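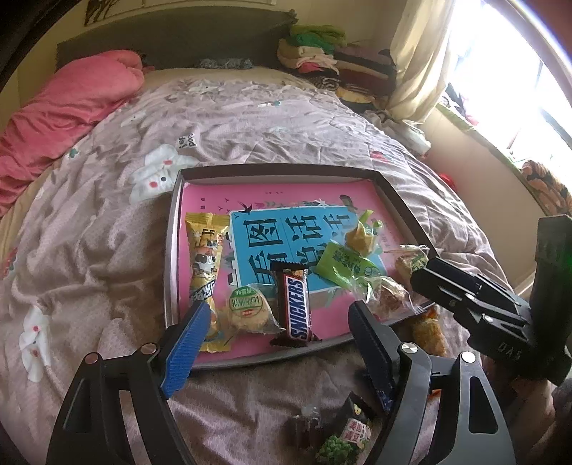 **図1 寝具上の浅いトレイと個包装の菓子に対する、手持ちグリッパー二台での作業**

# 手持ち型教示グリッパー「Enthorpe」使用評価

## 1. 評価の対象と範囲

本稿は、Jorville社が販売する手持ち型教示グリッパー「Enthorpe」について、当研究所の教示データ収集業務で使用した結果をまとめたものである。評価は4月に開始し、家庭内の片付け作業を主な題材とした。所内での調達判断に供することを目的としているが、同種の機材を検討する他機関にも参考となるよう、操作感や保守に関する所見を含めた。

当研究所では従来、遠隔操作装置「Mudell」を用いて教示を行ってきた。Mudellは操作者が手元の操作部を動かし、離れた位置にあるロボットアームを追従させる方式である。以下の記述では、必要に応じてこの方式との比較を行う。なお、学習後の方策の成功率は学習手法に左右されるため、本稿の評価項目には含めていない。

## 2. 結論の要約

住環境での卓上物品、小型の包装品、布の上に置かれた軽量物を扱う教示については、導入を推奨する。持ち運びが容易であり、操作者が対象物に手を伸ばす感覚に近い動作で記録できる点は、Mudellに対する明確な利点である。

一方、狭い場所での両手操作、長時間の連続使用、および記録後のデータ点検の手間には課題が残る。特に付属ソフトウェアの点検画面は、現行版のままでは業務用として十分とは言いがたい。

## 3. 開梱から使用開始まで

本体は左右二台を一組として使用した。初回の設定は、左右の対応付け、指の開閉範囲の登録、記録側との時刻合わせの順に進む。手順書は簡潔であるものの、時刻合わせに失敗した場合の表示に関する説明がなく、初回は販売元への問い合わせを要した。回答は翌営業日に得られ、内容も適切であった。

二回目以降の設定に要した時間は14分である。作業場所を移すたびに開閉範囲の確認を求められるが、この確認は省略しないほうがよい。省略した記録では、指が閉じきった状態の値に左右差が生じ、後の処理で補正が必要となった。

Mudellの場合、アームの固定と動作範囲の安全確認があるため、居室に持ち込むだけで半日を費やすことが珍しくない。この差は、収集場所を頻繁に変える計画において大きな意味を持つ。

## 4. 操作性

### 4.1 把持と指先の感触

指先には溝のある青色系のパッドが付いており、図1でも左の指先に明るい青、右の指の内側に濃い青のパッドが確認できる。包装された菓子の端をつまむ動作では、溝が包材の皺に適度に掛かり、強く握らなくても持ち上げやすい。Snickersのような棒状の品は姿勢を保ちやすく、初めて使用する操作者でも短い練習で安定した。

透明な包材に入った丸い焼き菓子は、やや難度が高い。包材の縁をつまむか、菓子本体を左右から挟むかによって動作が大きく変わり、操作者の癖がデータに表れる。当研究所では、作業指示書に把持箇所の指定欄を設けることで対応した。機材の欠点とは言えないが、購入後に作業指示の見直しが必要となることは承知しておくべきである。

握り部の形状は全体に良好である。ただし、手首を内側に深く曲げる姿勢では引き金に指が届きにくく、手の小さい操作者からは、開閉の途中で力が抜けるとの指摘があった。握り部の交換部品は用意されておらず、改善を望みたい。

### 4.2 柔らかい面の上での作業

寝具の上での作業は、机上での作業と性質が異なる。図1のように掛け布団に皺が寄っている場合、容器の底は安定せず、指先で縁に触れただけで傾くことがある。アームを介した遠隔操作では、この傾きに気付くのが遅れやすい。手持ち型では反力が直接手に伝わるため、操作者は自然に力を緩めることができる。

この特性は、教示の質という観点から高く評価できる。同じ操作者が両方式で浅い容器への収納を行ったところ、Enthorpeでは容器を押し下げてからやり直す動作が目に見えて少なかった。他方、人の手が無意識に行う微妙な力加減は、位置と開閉量の記録だけでは残らない。力の情報を必要とする課題に用いる場合には、別途計測手段を検討されたい。

### 4.3 両手での使用

左右のグリッパーを近づけて使う作業では、本体の張り出しが問題となる。浅い容器の内側に両方の指先を同時に入れようとすると、片方の外装が容器の縁や他方の腕部に接触しやすい。片方で容器を支え、もう片方で物品を扱うという役割分担であれば、支障は少なかった。

当研究所では、両手で同時に容器内へ入る手順を原則として避け、支える側と動かす側を作業ごとに固定した。左右の役割を途中で交代する手順は、操作者が慣れた後に追加するのが妥当である。

## 5. 記録の品質

評価期間中に実施した教示は166回であり、このうち13回を不採用とした。不採用の主な理由は、時刻のずれ、開始時の姿勢の不備、および手順の誤りである。位置推定そのものが破綻した例は少なく、窓から強い光が入る部屋でも、記録を継続できる場合が多かった。

ただし、明るい窓に正対する向きで急に腕を振ると、軌跡に小さな跳びが生じることがある。跳びは再生画面では目立たず、軌跡の数値を確認して初めて判明した。日中に窓際で収集する場合は、次の運用を勧める。

- 開始姿勢では窓に正対しない向きを取る。
- 物品を持ち上げた後、次の動作に移る前に短く静止する。
- 場所を変えた直後の記録は、数値まで確認してから次に進む。

柄の多い布は、位置推定にとって手掛かりとなる反面、作業中に布が動くと誤差の要因となる。動物の柄が入った掛け布団の上でも記録は成立したが、布を大きく引く動作を含む課題については、今回の評価の範囲外である。

## 6. 付属ソフトウェア

記録の開始と停止は手元で行うことができ、操作は明快である。停止後に採否を選ぶ画面が表示される点も、現場では有用であった。

問題は点検画面にある。左右の映像を並べて再生することはできるが、開閉量の推移を同じ時間軸に重ねる機能がない。結果として、把持の瞬間を確認するために別の閲覧ソフトウェアを併用することとなった。当研究所ではDogbe形式に変換して点検を行ったが、変換の際に作業名の日本語が失われる不具合があり、英数字の識別名を付けて回避した。

出力データの構造は公開されており、自前の処理系への取り込みに大きな困難はない。座標系の定義も明記されている。一方、更新履歴の記述が簡略に過ぎ、更新の前後で開閉量の単位が変わったことを把握しにくかった。収集計画の途中での更新は控えることが望ましい。

## 7. 保守と耐久性

指先パッドは消耗品である。開閉を約2,000回行った時点で、溝の角に摩耗が見られた。把持に直ちに影響する程度ではないが、左右の一方だけを交換すると感触に差が出るため、同時の交換が適当である。交換作業は短時間で済み、特別な工具を必要としない。

関節部のねじは、使用開始後しばらくして一か所に緩みが認められた。増し締め後の再発はない。日々の点検項目に加えておけば足りるものと考える。

食品の包装に触れる作業の後は、パッドの溝に細かな汚れが残ることがある。乾いた布での清拭を基本とし、洗剤を用いる場合は販売元の指示に従うこと。

## 8. 操作者の負担

短時間の作業では負担は小さい。低い位置にある寝具上で続けて作業を行うと、腰をかがめる姿勢と本体の重量が重なり、前腕と腰に疲労が生じる。これはMudellにはない負担である。遠隔操作では着座のまま作業できるため、長い課題を繰り返す場合には依然としてMudellに分がある。

当研究所では操作者を交代制とし、交代時に開始姿勢の確認を行った。疲労した操作者の記録には、物品を置く直前に手が下がる傾向が見られたため、交代の間隔は短めに設定することを勧める。

## 9. 総合所見

| 評価項目 | 所見 |
|---|---|
| 設置と移動 | 優れている |
| 片手での把持操作 | 優れている |
| 狭い場所での両手操作 | 制約がある |
| 位置記録の安定性 | おおむね良好 |
| 点検画面 | 改善を要する |
| 保守性 | 良好 |
| 長時間使用時の負担 | 注意を要する |

以上により、住環境での短い収納・仕分け作業を対象とする教示には、Enthorpeを第一の選択肢とする。実機の可動範囲や衝突を確認しながら行う教示については、引き続きMudellを使用する。両方式のデータを混在させる場合は、収集方式を識別する項目を必ず付与し、学習時に区別できる状態で保管すること。

点検画面の改善と握り部の寸法については、Jorville社に要望書を提出済みである。次期版が提供された場合には、該当項目のみ再評価を行う。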